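To: Manipulation Data list
From: Mayu Honda
Date: 2020-11-25
Subject: Re: Cloth handling examples, collection at the Nistmont site

Dear colleagues,

Thank you to Kanako for her message, which is quoted in part so that members who joined the list recently can follow the matter. My replies are placed under each point.

Kanako Hirano wrote:
> The Tulberg group has reviewed the first 400 examples of cloth
> handling sent from Nistmont. The recordings are of good quality.
> However, a large share were made at a table by operators who had
> been given the same instructions, and the cloths were laid flat
> at the start of nearly every one. We are concerned that a policy
> trained on this set will not cope with cloth that begins crumpled.

We accept this. The written instructions asked operators to smooth the cloth before each recording, and that line has been removed. From now on the starting state is to be left as the previous attempt ended, unless the cloth has fallen to the floor. Seated recordings, with the cloth held or resting on the operator, may be submitted along with table recordings. They should be labelled "seated" in the session sheet so that the two groups can be separated during training.

> Could you also confirm whether failed attempts are being kept?
> Our count suggests that they were discarded at the source.

They were discarded for the first two weeks. Operators have since been asked to keep every attempt and to mark the outcome as complete, partial or dropped. Please do not ask sites to re-record an attempt because it looks untidy. A recording should be withdrawn only where the tracking was lost, where the gripper camera was covered for most of the attempt, or where a person has withdrawn consent.

> Finally, we would like to know the target for the next round and
> the length of a session. Our own operators found long sessions
> tiring for the hand and wrist.

The target for the next round is 900 examples, shared between Nistmont and Manzano. Each operator will record for up to 10 minutes before a break, and may stop sooner without giving a reason. Glove fit should be checked after every break, and the marker board must remain in the same position for the whole session. If the board is moved, the operator should close the session and open a new one.

Cikero will continue to host the files. Sites are reminded that the session sheet must be uploaded with the recordings, as 11 sessions from the last round are still waiting for theirs and cannot be released to the training group.

The revised instructions will take effect once both sites have acknowledged them. We expect to circulate the combined set in February. Comments on the labelling of seated recordings should be sent to the list, while questions about operator consent should be sent to me directly.

Regards,
Mayu Honda
Data Collection Coordinator, Nistmont
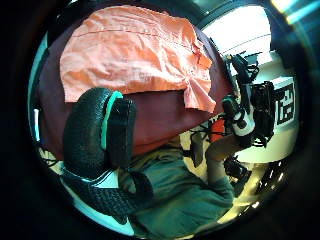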